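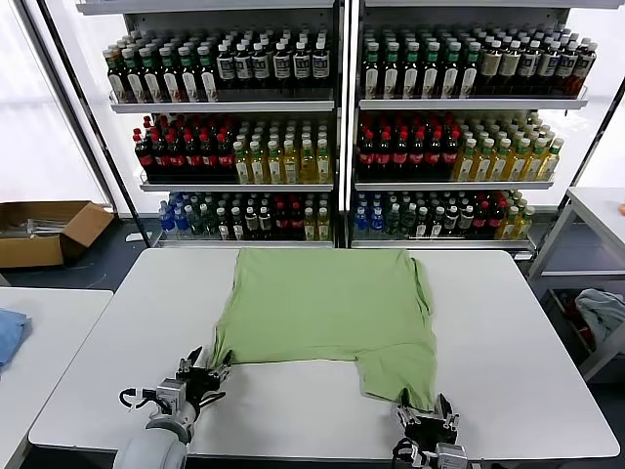

Laundry Room Safety Check – My List, With Comments

Last updated 2020-06-23

Print this page | E-mail this page

Search this site Go

I look after the laundry room in our building on Celport Street, and twice a year I go through it with a clipboard. Kári Hjaltadóttir in the second-floor unit asked me for a copy, so I typed it up with my notes from this round. Borrow whatever you like!

1. Dryer lint screens – OK
Clean on all 3 dryers. I wash mine with dish soap and an old toothbrush too, because dryer sheets leave a film you can't see. Run water over the screen, and if it puddles, scrub.

2. Dryer vent duct – NEEDS WORK
The duct behind the middle dryer got squashed when somebody shoved the machine back (you know who you are, and I forgive you). Crushed duct holds lint and lint burns. I've unplugged that dryer and taped a note on the door. New rigid duct is on order from Queiroz Hardware, $22 with the clamps.

3. Outside vent flap – OK
Opens when the dryers run, closes when they stop. No nests this year, hooray.

4. Washer hoses – OK, but watch
No bulges or cracks. There's a bit of green crust on the cold water fitting of the left washer. I wiped it off and I'll look again in December. If it's back I'm changing both hoses.

5. Floor drain – OK
Poured a bucket down and it went right away. Smelled funny for a minute, then fine.

6. Outlets – FIXED
The test button on the one by the sink did nothing at all. The electrician from Lovau swapped it and the bill came to $97, which I thought was fair. Pressed it again this morning and it clicks off like it should.

7. Folding table – OK
Gave it a good lean at each corner and no wobble. Please fold and go – shirts left overnight end up on the floor and then somebody slips on them.

8. Iron and board – NEEDS WORK
The Culo iron has a frayed spot on the cord right where it goes into the handle. I've put it in my closet, so don't come looking for it. I don't repair iron cords, I replace irons. The board is fine, although the cover has seen better days.

9. Detergent shelf – OK
Moved the bleach down to the bottom and the ammonia cleaner out of the room completely. They should never share a shelf! Pods go in the latched bin, up high, with all the grandkids who visit.

10. Fire extinguisher – OK
Needle in the green, pin in place, tag current. Somebody had hung a wet towel over it. Please don't.

11. Water meter – just for my records
2,419 on the dial with everything shut off, and the same an hour later, so no hidden leak.

Still to do: duct, iron, and a new bulb over the sink. I'll cross them off on the copy by the door as they get done.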